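How to Wash a Baseball Cap Without Ruining It

Posted Thursday, August 1, 2002
By Frida Mogensen

Every summer somebody writes to me about the dishwasher. Their uncle puts his caps in the top rack, next to the coffee mugs, and his caps look great. I have met these uncles. I have seen the caps. The dishwasher runs too hot, the detergent has bleach in it, and the brim comes out shaped like a potato chip. Wash it in the sink.

What you need

A sink or a bucket
Mild laundry soap, the kind for sweaters
An old toothbrush (retire it afterward, please)
Two towels, one of them white
A bowl or a coffee can about the size of your head

Before you start

Find out what the brim is made of. Flick it with a fingernail. Plastic gives a dull click and bends back when you let go. Cardboard sounds like a cereal box, and if the cap was made before the early eighties, cardboard is what you should expect. Do not soak a cardboard brim. Skip down to the last section and be brave.

Next, the color test. Wet a corner of the white towel, press it against the inside of the crown, and count to 10. If the towel picks up color, use cold water only and keep the wash short. Caps with several colors are the worst for this. Red is a bully and will move in with whatever is next to it.

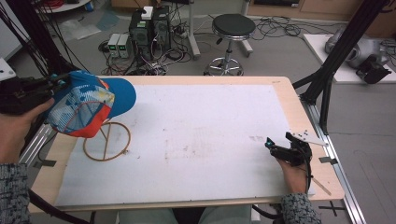

Washing

Fill the sink with cool water and a teaspoon of soap. A teaspoon. I once used a good glug of Nerberg wool wash on a fishing cap and was still rinsing it when the mail came.

Start with the sweatband, where most of the trouble lives. Dab a little soap straight on it and work along with the toothbrush in short strokes. Then push the whole cap under and let it sit for half an hour. Go easy on embroidery, and go very easy on mesh, which snags on toothbrush bristles and stays snagged.

If there is a white salt line above the brim, mix one part white vinegar with two parts water, dab it on, wait a few minutes and rinse. Your kitchen will smell like pickles. The cap won't, once it's dry.

Rinse under a slow tap until the water runs clear. Do not wring it. I know you want to.

Drying

Press the cap between the towels, then set it over the bowl or can and pull the crown into shape with your fingers. Curve the brim the way you like it now, while it will still listen. Keep it out of the sun and away from the heater. Mine take a full day, and nearly two in a wet May.

My neighbor Hanus dries his on his own head while mowing the lawn. It works, but he has to keep mowing.

Cardboard brims

Spot clean only. Wring out a cloth in soapy water until it is barely damp, wipe the crown, and stop at least an inch short of the brim. The sweatband can take a little toothbrush work if you hold the cap upside down so that nothing runs forward. Blot dry right away.

If the brim has already been soaked and gone soft, flatten it between two cutting boards with a dictionary on top and leave it for 6 days. Sometimes this helps.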